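Notebook, November, 9:40 in the morning
Wandex kitchen kit, trial unit, second session at Verkport

Continued from the previous page. The trial license is good until the end of the month, so I want the lid and dial tasks finished before we write our opinion for Bernstead.

Calibration first. The kit asks for 7 poses with the printed board. The guide says to keep the board flat on the counter, but with the dark countertop the software lost the corners two times. I put white paper under the board and then it was accepted. Please do the same if you repeat this.

Task A is lid off, lid onto the plate, lid back on. The arm takes the lid by the center knob. I taught the grasp with the hand guiding mode, which I like very much. It is smooth and does not drift when I let go. The teaching screen is less good: the button for "save" and the button for "save and run" are too near each other, and I already pressed the wrong one.
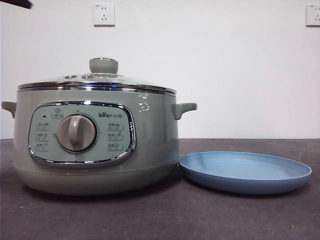 Result for task A: 88 percent over the whole series. The failures were almost all on the way back, when the lid came down a little tilted and rested on the rim. The force limit stopped the arm correctly each time. I lowered the approach speed to 80 percent of the default and the tilt became smaller, but I did not run a full series with this value yet.

Task B is turning the dial. The fingers from the box are too wide for the grip bar. They touch the face of the dial before they close, and then the turn slips. I changed to the narrow fingers from our Pascual set. These fit the Wandex flange with the 2 mm spacer – without the spacer the screws reach the bottom too early. With narrow fingers the turn is clean, but the kit has no function to check the end position. I must read the dial by eye and type the result. For a product sold as "ready for kitchen tasks" I think this is a real gap.

The label reading module was also tried. It gave me the logo and nothing useful from the small Chinese text beside the dial. I tried two language settings, same result. Maybe a closer view would help, to be checked.

Glass lid: the depth values jump where the glass reflects. The kit fills the holes by itself and does not tell you. I found the option to turn this off under "advanced", third page. I prefer it off.

To do:
– full series of task A with the lower speed
– ask Wandex if the narrow fingers can be ordered with the kit, and the price
– write the spacer size on the Pascual box
– export the logs before the license ends

My opinion for now: good arm software, weak tools. I would not buy the full package for Verkport at the present price, but the base kit without the reading module – yes, probably.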